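Rinow Regimental Archive Puts 554 Wartime Letters Online, Spelling Intact
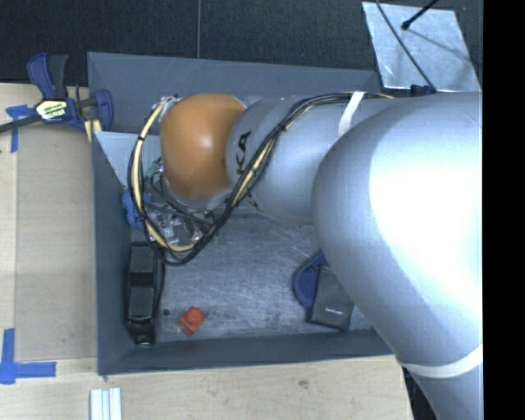 Robot arm with cable bundle over a gray bin.

RINOW, December 20, 2024 – The Rinow Regimental Archive today opened its collection of World War I soldiers' letters to anyone with an internet connection and a tolerance for bad handwriting. The Bunting Letters, 554 of them, can now be read free of charge on the archive's website, with a typed copy beside each original page.

The letters were written by enlisted men and junior officers of a single infantry company between the summer of 1916, when the company was sent to the Mexican border, and the spring of 1919, when its last members came home from France. They take their name from Bunting, the small mill town where most of the men grew up and where most of the letters were sent. The town had one post office, which by the fall of 1918 was a busy place.

Readers hoping for grand thoughts on the nature of war will find a few. They will find a great deal more about socks. Food is the other leading subject, followed by mud, sergeants, the price of eggs in French villages, and the failure of brothers and sisters to write back. One corporal used four pages to describe a mule he disliked and a single line, at the bottom, to mention that he had been wounded.

The collection came to the archive in 12 shoeboxes and a hatbox, gathered over several decades by families in the town. Some of the bundles were still tied with kitchen string. Others had been sorted by a previous owner according to a system that the archive's staff studied for most of a winter and then gave up on.

The full collection runs to 3874 pages, counting envelopes, postcards, and a number of shopping lists that were plainly never meant for posterity. Every page has been scanned on both sides. The backs turned out to be worth the trouble. Paper was short, and many of the letters were reused at home for sums, recipes, and in one case a draft reply that is a good deal sharper than the one presumably mailed.

Spelling and punctuation have been left as the men wrote them. The archive considered tidying things up and decided against it after an early trial in which a corrected private began to sound like a bank manager. Place names are another matter. The company passed through a long list of French villages and spelled almost none of them the same way twice, so a modern name is given in brackets wherever the staff could settle on one. Where they could not, the brackets hold a question mark.

Passages removed by the censor remain removed. Most were inked over, although one lieutenant, who had the job of censoring his own platoon's mail, preferred scissors. His letters home, which he also passed himself, are complete and contain the name of every town he slept in.

Alongside the letters, the archive has published a roll of the company with dates of enlistment, promotion, transfer, and discharge. The roll was built from muster sheets, pension cards, and newspaper notices, and these sources disagree more often than one would like. Where two dates compete, both are shown. Men who died in service are listed with their place of burial if it is known. The website may be searched by writer, recipient, date, or place, and an index of 902 personal names covers everyone mentioned in the letters, including the neighbors, who come in for some rough treatment.

Families who hold related papers are invited to get in touch. The archive is especially keen to find anything from October 1918, a month for which only a handful of letters survive. Originals need not be given up – the staff will scan them and send them back, in better boxes than they came in.

A small display of original letters will be on view in the archive's reading room through the winter. Admission is free. Pencils are provided, and pens should be left at the desk.

About the Rinow Regimental Archive

The Rinow Regimental Archive collects and preserves the papers of local men and women who served in the armed forces. Its reading room is open to the public by appointment. Questions about the Bunting Letters, including offers of help with the mule, may be sent to the archive's press desk.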